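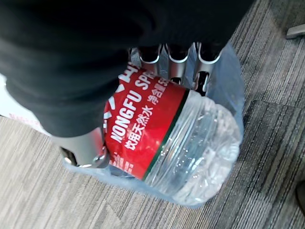 Gukgate asked whether the wrist view adds anything to the grasp-success estimate once the finger currents are already logged, and whether the gain reported in September survives on objects not used in training. The question was taken first and the order of items changed accordingly.

# Grasp estimation working group, 10/29/21

Sites on the call: Trostudwood, Gukgate, Drilorville. Minutes of the September meeting approved with one correction (item 4, "slip rate" should read "slip onset").

## 1. Wrist view versus current only

Trostudwood reported on the held-out set. It contains 777 grasps, of which 582 were labeled stable by the lift test. Two estimators were compared on the same split:

- current only, sampled at the motor driver
- current plus one wrist image taken at finger closure

The combined estimator ranked better on transparent and deformable items, mainly filled plastic bottles and bagged goods. On rigid boxes the two could not be separated. Gukgate noted that a soft bottle wall gives way under the fingers and the current rises late, so the current-only estimator tends to call these grasps weak. Trostudwood agreed this matches the error list.

Drilorville objected that the lift test is run at one speed only. A grasp labeled stable may still fail during a fast transfer. Accepted – the label will be renamed "stable at test speed" in all tables.

## 2. Bottles lying on their side

Discussion of diagonal grasps, where the fingers close over the label and the far end stays free. Two points recorded:

1. Torque from the free end is not modeled. Water shifts during the lift and the load on the fingers changes with it.
2. Thin film or bag material between finger and bottle lowers friction by an amount that varies between trials. At present it is not annotated.

Gukgate proposed a film flag with three values: none, partial, full. Drilorville wanted a fourth for "cannot tell from the wrist view". Adopted with four values.

## 3. Guo pipeline

The Guo relabeling pass is complete for the first 2,000 images. Annotators disagreed on 29 of them, nearly all cases where the gripper body hides the contact. These go to a second pass and stay out of training until then. No decision on whether to add a side camera. Drilorville is against it on calibration grounds, and Trostudwood wants the film flag results first.

## 4. Floor pickups

Patterned carpet still produces false edges in the segmentation step, worst at tile seams. Masking by depth helped at Gukgate but removed the lower finger as well when it was close to the floor. Carried over.

## Actions

- Trostudwood: rerun item 1 with the split made by object; circulate the full error list.
- Gukgate: write the annotation note for the film flag.
- Drilorville: repeat the lift test at two further speeds, bottles only.
- Guo second pass: Trostudwood and Gukgate jointly.

Next meeting to be set once the speed tests are in.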